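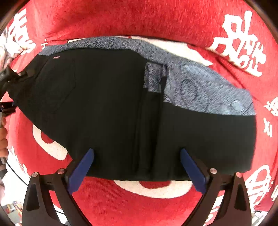 Masanobu Kaneko
2018년 10월 16일

Durkinley 핸드 그리퍼 키트를 3주 동안 사용했습니다. 한국어로 쓰는 긴 글은 아직 어렵기 때문에 짧게 나누어 올리겠습니다. 표현이 이상하면 알려 주십시오.

먼저 좋은 점입니다. 손가락 끝의 파란 패드가 옷감을 잘 잡습니다. 티셔츠처럼 얇은 것도, 후드처럼 두꺼운 것도 같은 패드로 작업했습니다. 저는 패드를 바꾸지 않고 1000번쯤 잡을 계획이었는데, 그 전에 왼쪽 패드의 모서리가 조금 닳았습니다.

링크 부분의 나사는 자주 확인해야 합니다. 설명서에는 3000회마다 조이라고 되어 있습니다. 제 것은 더 일찍 헐거워졌습니다. Rundholm에 문의했더니 다음 날 새 나사를 보내 주었습니다. 이 점은 감사합니다.

카메라는 시야가 넓어서 양쪽 손가락이 다 보입니다. 다만 화면의 구석은 어둡습니다. 검은 옷은 주머니가 봉제선으로만 보여서, 영상을 나중에 검토할 때 눈이 피곤합니다. 밑에 까는 천은 옷과 색이 다른 것을 권합니다. 빨간 담요도 괜찮습니다.

무게에 대해서 질문을 받았습니다. 한 손은 문제가 없습니다. 두 손으로 옷을 펴는 작업을 오래 하면 손목이 아픕니다. 저는 중간에 두 번 쉽니다.

Jang 씨의 질문에 답합니다. 네, 케이블은 조금 더 길면 좋겠습니다. 책상에서는 충분하지만 바닥에서 작업하면 당겨집니다.

Grelley의 대여 서비스와 비교해 달라는 분도 계셨습니다. 8월에 잠깐 빌린 적이 있습니다. 그쪽은 손잡이가 더 편했고, 손가락이 닫히는 느낌은 Durkinley가 더 정확했습니다. 가격은 대여 기간에 따라 달라서 여기에 쓰지 않겠습니다.

저는 계속 사용할 생각입니다. 다음에는 양말과 수건을 해 보고, 새 패드가 도착하면 이 글에 이어서 쓰겠습니다.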